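Ticket 1556
Subject: trash pickup skipped, break room table side, again
Opened by: Etenesh Moges
Assigned: Sơn Lý
Status: open

9:10 am - Etenesh
Break room trash not emptied overnight. Second time in April. Kitchen bin by the sink was done, fresh liner and all. The one by the table wasnt.

9:25 am - Sơn
Checked with Furna (night cleaning). Their sheet says "all bins, room 35, done". Asked which bins. Waiting.

10:40 am - Sơn
Furna called back. Crew only empties bins with a liner in them. No liner = they assume it's storage and leave it. So that's the cause, prob.

10:50 am - Lensa Admasu
Can we just put a liner in it then? Box of 800 in the supply closet, top shelf, Esteck ones.

11:15 am - Sơn
Tried. Esteck liners are cut for the tall kitchen bin, way too long, slide down inside. Need the small size. Tefera has them, min order 4000. Not doing that without an ok from Lihua.

1:30 pm - Etenesh

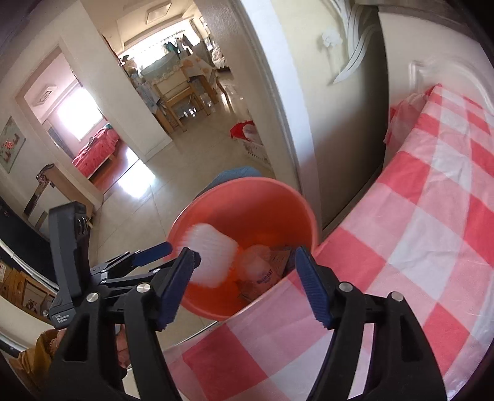
Bin for table side is a plain bucket, no lid, no label, so I get why they skip it. It's the round orange-red one next to the checkered tablecloth, and there's a wrapper and a packet in it, so please treat as trash. Would a label help?

1:45 pm - Sơn
Yes label. Printing "TRASH - EMPTY NIGHTLY", will tape it on the outside before 5. Sent Furna the pic too.

2:05 pm - Lihua Meng
No to the 4000. Get a small roll from the store, expense it.

2:10 pm - Sơn
OK. Leaving ticket open til tomorow morning, Etenesh pls check first thing and update.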